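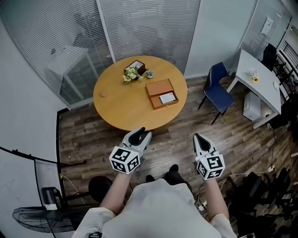 Kaltby Setting Powder, Translucent, for Face and Body Paint

Kaltby is a loose, unscented setting powder for water-activated and cream face paints. It fixes a finished design, reduces shine and limits transfer to collars, masks and wigs. The powder has no pigment and is suitable over white, black and saturated colors.

Available sizes: 2 oz shaker jar, 12 oz refill bag
Base: cornstarch and silica
Fragrance: none
Talc: none
Shelf life after opening: 12 months
Storage: closed container, room temperature, away from steam

Application

Cream paints: Press the powder on with a velour puff. Do not rub. Leave it for 2 minutes, then remove the excess with a soft, dry brush, working from the forehead down. Heavy cream layers, such as a full white base, should be powdered before any linework is added. Black lines drawn over unset white will gray at the edges.

Water-activated paints: Let the paint dry fully before powdering. A light coat is enough. Too much powder on a damp layer will cake and cannot be brushed out – the area has to be wiped and repainted.

Around the eyes: Use a small brush, tap off the excess and keep the eyes closed until the brush is put down. Do not apply to the waterline.

Wear time

On a cream base with one coat of powder, expect up to 6 hours of indoor wear. Sweat, rain and prosthetic edges shorten this. For outdoor events, apply a second coat after the linework and finish with a sealing spray. Lorker Barrier Spray and Dunne Matte Fix are both compatible. Alcohol-heavy hair sprays are not recommended on skin.
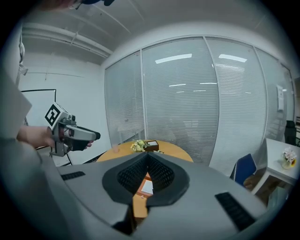

Ruairí Horgan
Product Technician, Illudik Stage Supply

Removal

Powdered cream paint comes off with cleansing oil or cold cream, followed by soap and lukewarm water. Powdered water-based paint needs soap and water only. Dark reds and greens may leave a faint stain, which fades with a second wash.

Ordering

The shaker jar ships with one sifter lid. The refill bag has no lid and no puff. Puffs are sold singly, in 2-inch and larger sizes. Case orders for theaters and haunted attractions close in November and reopen after the season. For case pricing, contact Kieran Doherty in trade sales.

Patch test on the inner arm before first use. Do not apply to broken skin.

Page revised 2022-01-21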